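Stelter open metal bin, gray: review after two months on the bench

By Reece Entwistle, August 2026
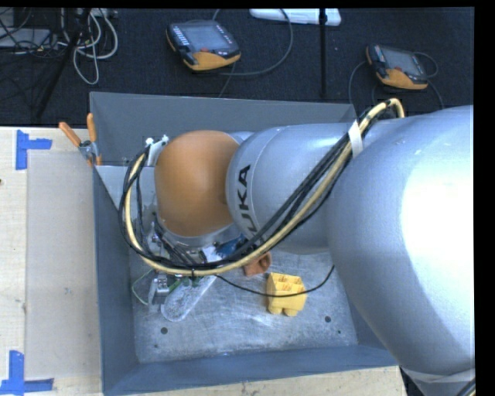
I bought this bin because my old plastic one cracked in the corner, and I was tired of picking small parts from the floor. I wanted something of metal, open on the top, that can stay on a wooden table all day and does not need any care. The seller in Geltcombe had two sizes of the Stelter, and I took the bigger one. I paid 48 dollars for it, and 5 more for delivery. For a box with no lid this is not cheap, so I want to explain carefully what you get.

First the good side. The bin is stiff. When I lift it full with one hand on each side, the walls do not bend outward, and this was exactly the trouble with my plastic one. The gray finish on the walls is even, and it cleans well with a wet cloth and a little dish soap. I did not find any sharp edge on mine. I passed an old cotton glove along the whole rim to check this, and no thread was caught. I recommend to do the same with yours before you put your bare hands in, because I had one time a different metal box which cut me.

The open top is for me the best part of the design. I keep mixed things in it, clear plastic packages, small containers, sometimes a tool I did not want to put away yet. With a lid I would forget what is inside. With this one I look from above and I see it. The inside is wide enough that things lie flat next to each other and do not climb into a pile, if you are not too lazy to take some out from time to time. I am sometimes too lazy.

Now the floor of the bin, and here I am less happy. The metal inside gets scuffed very quickly. Mine had marks in the first week, only from sliding things on it. The marks do not go deep and I found no rust, but if you want a bin that looks new after a year, this one will disappoint you. I wrote to the shop about it and they answered politely that it is normal for a bare floor. I accept the answer, but I think they should write it on the product page.

The second problem is the noise. When you drop something hard in the bin, it rings like a bell. My colleague Wian Mabuza, who has the desk closest to mine, asked me after one morning if I could please place the things and not throw them. We tried a thin rubber mat on the floor of the bin. The sound became much better, but the mat moves, and small flat things go under it and hide there. I took it out again after some days. Now I just lower my hand more before I let go.

About the table. My tabletop is light wood, and I was worried for scratches. The bottom of the bin has no feet and no rubber, so you should not push it from one place to another when it is full. Lift it. I glued four small felt circles under the corners, from a packet of 100 that I already had for chairs, and with them it is possible to turn the bin a little without damage. One circle fell off in July and I replaced it. It would be nice if Stelter put something like this in the box.

I also compared it with the Mokarix bin that Wian uses at home. The Mokarix is lighter and has rounded handles, which are more friendly for the fingers. It costs less too. But the walls are thinner, and when you carry it full you can feel them move. If you need to carry your bin often and not so heavy, I would take the Mokarix. For staying in one place and receiving everything you put in it, the Stelter is stronger. I have seen also an Escobar model in the shop, but it was too deep for me, my arm would be inside to the elbow every time.

Some small things I want to mention. The paper label on my bin was glued very strongly and I needed warm water and patience to remove it. Light things, like empty crinkled plastic, like to stay in the corners when you tip the bin out, so check there. And please measure your table first. I did not do it, and I had to move my lamp.

Would I buy it again? Yes, for the same place and the same use. I take away one star for the floor and the noise together.

Rating: 4 of 5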